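Sovdale Hall - Pre-Event Safety Checklist
Event: Ledside Community Theater, opening night
Inspected by: Valquíria Assunção
Date: November 7, 2022

1. Ticket desk and entry
Desk clear of the main doors: Yes
Line barriers in place: Yes
Numbered admission tickets match posted capacity (200): Yes
Comment: The second roll of tickets must remain sealed until the house manager releases it.

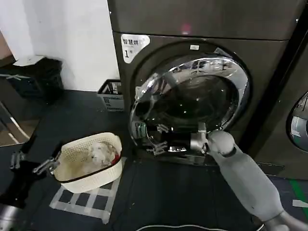
2. Exits and aisles
Exit signs lit: Yes
Center aisle clear: No
Comment: Two folding chairs at row F extend into the aisle. Remove before doors open.
Side exit opens fully: Yes - door closer is slow and should be adjusted by June.

3. Seating
Floor chairs linked in rows: Partial
Comment: 26 chairs on the left side are not linked. Martim Mendes to correct.
Balcony limited to 50 persons: Yes

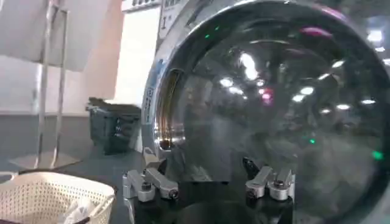 4. Stage and electrical
Cables taped or covered: Yes
Extension cords in good condition: No
Comment: One cord at stage right has a cracked plug. Tagged and withdrawn from use.
Fire extinguisher inspection current: Yes

5. Concessions
Coffee urn on a stable surface: Yes
Raffle table at least three feet from the exit: Yes
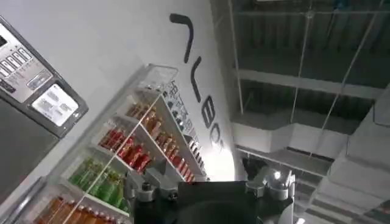 Large black lettering on a white surface.

6. Result
Approved subject to correction of items 2, 3 and 4. Corrections are to be confirmed to Arlindo Rocha 40 minutes before doors open.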